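Low sun glare on the evening drive home. What do you all do?
Asked by prerbridge_commuter

Moved to Prerbridge in June, and my route home now points straight into the sun for the last 2 miles. Visor down, sunglasses on, still steering mostly by faith. The streets near my place look like the one below at the wrong time of day.
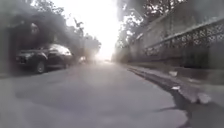

Bright end of the street, parked car on the left

The car is an old Poulain with 300 small chips in the windshield, or it feels that way. Is there a product that fixes this, or do I just leave work at 9 p.m. for the rest of my life?

Posted by trukthorpe_glass

Clean the inside of the windshield. Everyone does the outside and feels virtuous. The inside grows a film from the vents and the dashboard plastic, and low sun lights it up like a shower door.
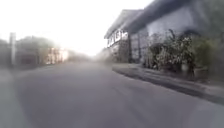
Use a damp microfiber cloth first, then a dry one, and keep the cleaner away from any tint. Do it in the shade or you'll be polishing streaks until dinner. Old wiper blades smear too, so change those while you're feeling responsible. If the glass is badly pitted, cleaning won't save it and you're looking at a replacement.

Posted by mildly_blinded

Seconding the cloth. I bought the Jivaritz clip-on visor first — it fell in my lap at a left turn. Polarized sunglasses did more. They cut the shine off the road, though they won't do much for the sun itself. 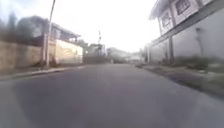

Plain asphalt, curb on the left

Also, slow down and leave more room. The driver behind you can't see either. What I do now:

Turn the headlights on, even in daylight.

Look toward the right edge of the road when the glare is worst.

Watch for parked cars, especially dark ones in shade.
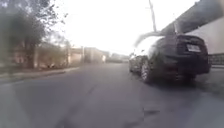
Take a different street if you have one. Mine adds five minutes and a view of the Trukthorpe bus garage.

Posted by oldwagon2

get a hat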